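Print this page | E-mail this question to a friend

Parish & Church Life > Membership and Governance

Can members call a meeting to choose a new lay council president if the pastor doesn't want one?

Asked by Leokadia Kwiatkowski

I belong to a lay fraternal society attached to our Catholic parish in Vevstead. It was founded by Polish families and has its own bylaws and its own bank account, and it owns a small house on Ollmont Street that is used for visiting clergy and for people who come in for retreats. The president resigned in April. Under the bylaws the vice president serves until the next regular election, but she moved out of state, so the seat went to no one. Our pastor then named a man to serve as acting president. He is a decent person and I have nothing against him, but he wasn't a member of the society until that same month.

Several of us wrote a letter asking for a special meeting. 15 members signed it. The pastor answered that the matter was closed and that he would look at it again next year. Our bylaws say a special meeting "shall be called upon the written request of nine members in good standing." They don't say who calls it if the president won't.

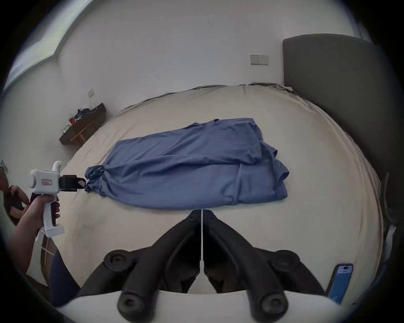

The other complication is the house. The acting president wants to sign a lease for it with a group from Tolthorpe, and a few members think that needs a vote. I would like to know two things. Can we hold the meeting anyway, and would a vote taken there count for anything? I don't want to start a fight with the pastor, and I don't want anyone going to the newspapers.

Posted 15 October 2019

2 answers

Answer from Przemysław Wasilewska

You need to find out what the society is before you do anything else. There are two main possibilities and they lead to different places.

If the society is incorporated with your state as a nonprofit, it has a legal existence of its own. State nonprofit law usually has a section on special meetings, and in many states it says what members can do if the officers ignore a proper request. Look up the articles of incorporation on the Secretary of State's website. They are public and it costs nothing or very little to read them. Check whether the filing is current, too. Old societies often let it lapse.

If it isn't incorporated, it may just be a parish group with its own checkbook. In that case the pastor has a lot more say.

Then there is church law. Canon law treats private associations of the faithful differently from public ones. A private association generally picks its own officers according to its statutes. A public one is set up by church authority, and its president is normally confirmed or appointed by that authority, which would usually mean the bishop and could mean the pastor only if the statutes or the bishop say so. Ask the chancery office whether they have a decree or approved statutes for you on file. Ours did, in a folder no one at the parish had seen. 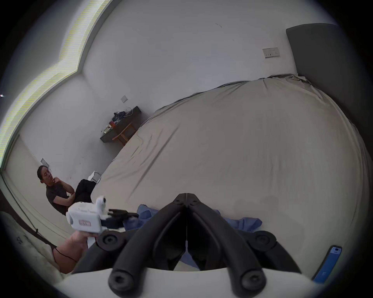

On the lease, look at whose name is on the deed. If it says the society, then whoever signs needs authority under the bylaws, and I would expect a lease to a group from outside to need at least a board vote. If the deed is in the name of the parish or the diocese, the society can't lease it to anyone and the pastor may need permission as well. The county recorder will have the deed. Ours was recorded at page 1061 of an old book and took a clerk ten minutes to find.

As to your first question, I would not hold the meeting on your own yet. Send the request again by certified mail to the acting president and the secretary, quote the bylaw, and propose a date. Give them 30 days. Keep a copy with all the signatures. If there is still no meeting, write to the chancery and enclose everything. You can also ask them in that letter to hold off on any lease until it's settled.

I'm not a lawyer, civil or canon. If the house is worth real money, pay for an hour with one.

Was this answer helpful? 9 people said yes.

Answer from Stanisława Lis

We had the same thing at Lamptey with the rosary society. People were upset for a year and two families left. In the end the pastor was transferred and the new one let us vote the first month he was there, and we elected the same woman Father had appointed. So I would say be patient and pray about it. Also check that everybody who signed has paid their dues, they threw out some of our names for that.

Contact us | Terms of use | © Parish Help Pages | Back to top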